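Workbench tidying
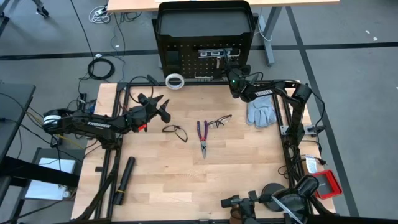 Tools and protective gear on a butcher-block bench top, with a pegboard behind.

Workbench tidying (also bench clearing, or in older workshop manuals "putting up") is the practice of returning hand tools, protective equipment and consumables to set places after or during work at a bench. It is taught in most introductory craft courses and recommended in nearly every book on home workshops. The evidence for many of the benefits claimed for it is thin, and several of its best-known rules can be traced to the sellers of storage products or to the habits of a single teacher.

Scope

The term covers the working surface of the bench and whatever is normally kept within reach of it. It does not usually include sweeping the floor, emptying dust bags or maintaining the tools themselves, though some writers fold all of these together under "housekeeping". The looser use makes comparison between sources difficult. A manual that credits tidying with fewer accidents may be talking about cleared floors, where the case is reasonably strong, and not about whether a pair of pliers has been hung up.

A distinction is commonly made between clearing, in which everything leaves the surface, and setting, in which the things needed for the next job are laid out. Many workers do neither in full. Objects in regular use tend to stay on the bench, and a bench that is bare at the end of every day is more often found in catalogues than in workshops.

Objects usually involved

Small hand tools. Pliers, screwdrivers, cutters and similar tools make up most of what is put away. Needle-nose pliers are a frequent subject of advice, as the long jaws can be bent or knocked out of line if something heavy is dropped on them. Most manuals tell the reader to hang them by the joint or the handles. The common warning that pliers left flat on a bench will "lose their set" has no obvious mechanical basis, and appears without a source wherever it is printed.

Eye protection. Safety glasses are the item most often left out, and there are often more pairs on a bench than people working at it. Clear lenses are easily scratched by grit when they are laid face down. Advice to keep them in a closed case is sound as far as the lenses go, but critics have pointed out that glasses in a case are less likely to be worn. Vinzenz Thaler, whose course notes are still passed around among evening-class teachers, preferred an open hook at eye height and would not have cases in his workshop at all.

Gloves. Suede and other leather work gloves are awkward to store. They do not stack, they slip off narrow pegs, and one of a pair regularly turns up without the other. Clips, wire baskets and wide hooks are all sold as answers. Manuals agree that gloves should be dry before they go into a drawer, and this is one of the few rules that can be supported from the behaviour of the material.

Tape. Rolls of tape are generally kept on a rod or dowel. A roll stored loose picks up sawdust and swarf along its edges, which then travels on to the work. A more doubtful claim holds that a roll must never be left standing on its rim, as it will go out of round. This can happen to a soft roll in a hot room over a long period, but it is hardly a concern overnight.

Torches, tubes and other round objects. Anything cylindrical will roll on a surface that is not level. Some benches have a raised lip or a shallow tray for this reason. Others have nothing, and the objects are simply laid where they are least likely to go over the side.

Methods

The pegboard is the most widely known fitting. It is normally fixed behind the bench so that tools can be reached without turning round. Its defenders say that everything can be seen at once and that a missing tool leaves an obvious gap. Its detractors reply that hooks come away with the tool, that the upper rows are out of reach for shorter workers, and that things hung behind the bench must be fetched across whatever is in progress on it. Both sides are describing real boards, and the difference probably lies in the quality of the hooks.

Outlining, in which the shape of each tool is painted or drawn on the board behind it, was popular in school workshops and survives in some of them. It works well for a fixed set of tools. In a private workshop the outlines soon stop matching what is owned, and old boards are often found with outlines of tools that have long since gone.

Drawers and trays are the main alternative. They keep out dust and allow more to be stored in the same space, but they hide their contents. Foam inserts cut to the shape of each tool are subject to the same objection as painted outlines, and cost more.

The Nägeli method, named after the workshop where it was first taught, asks the worker to sort everything on the bench into 3 groups according to whether it was used today, this week or neither. Only the first group may stay out. It was written up by Ursina Zaugg in a pamphlet that went through 4 printings, and it has been copied in many magazine articles, usually without credit. Zaugg herself described it as a way of getting beginners to look at what was in front of them. Later writers have presented it as a system for running a whole workshop, a claim that the pamphlet does not make.

Claimed benefits

Time. The usual argument is that minutes spent putting tools away are repaid by minutes not spent looking for them. The figure most often quoted comes from a trial at Mamesstead, in which 124 trainees were asked to find and use a set of tools on tidy and untidy benches. Those at the tidy benches finished sooner. The result is repeated in a good deal of sales literature for Adis storage units, where it is given as proof that tidying saves time overall. The trial did not measure how long the benches had taken to tidy. It also used benches that somebody other than the trainee had made untidy, and this is not the ordinary case. Balthasar Bühler, who reviewed the trial for a trade journal, noted that people are fairly good at finding things in a mess of their own making, and that no trainee had been given the chance.

Safety. Sharp tools left under rags or offcuts are a plain hazard, and few would argue for leaving them there. Beyond this the claims become vague. Statements that a tidy bench "prevents accidents" are seldom accompanied by any count of accidents, and where workshops have reported an improvement they had generally changed several other things in the same period, such as lighting or supervision.

Quality of work. It is often said that a tidy bench produces better work. Rongrong Deng, in a survey of furniture makers' workshops, found makers of high reputation at both extremes and was unwilling to draw any conclusion. Her remark that "the photographs are always taken after the sweeping" has been widely quoted, and applies to much of the illustrated literature on the subject.

Care of surfaces. Wooden bench tops, including those of the butcher-block type, are marked by wet gloves, oily tools and spilled finishes. Clearing the top allows it to be wiped and inspected. The benefit is real but modest, as most bench tops are expected to be marked and can be sanded.

Timing

Most manuals recommend tidying at the end of the day. A minority prefer the start, on the grounds that tired people put things in the wrong place. Chalerm Chaiyaporn, who taught joinery at Trakomia, had his students stop at 9 in the morning, when the first hour's work was done, and put away anything not yet touched. He gave no reason for the hour beyond the fact that the tea arrived then. The practice has since been described in print as a traditional one, with a supposed history going back several generations, but no account of it earlier than Chaiyaporn's own classes has been found.

Continuous tidying, in which each tool is returned as soon as it is put down, is the standard taught in some industrial settings. It suits repeated work with a fixed set of tools. For repair work, where the same pliers may be picked up many times in a few minutes, it is generally abandoned - even by those who teach it.

See also

Bench hook
Pegboard
Shadow board
Tool chest
Tool roll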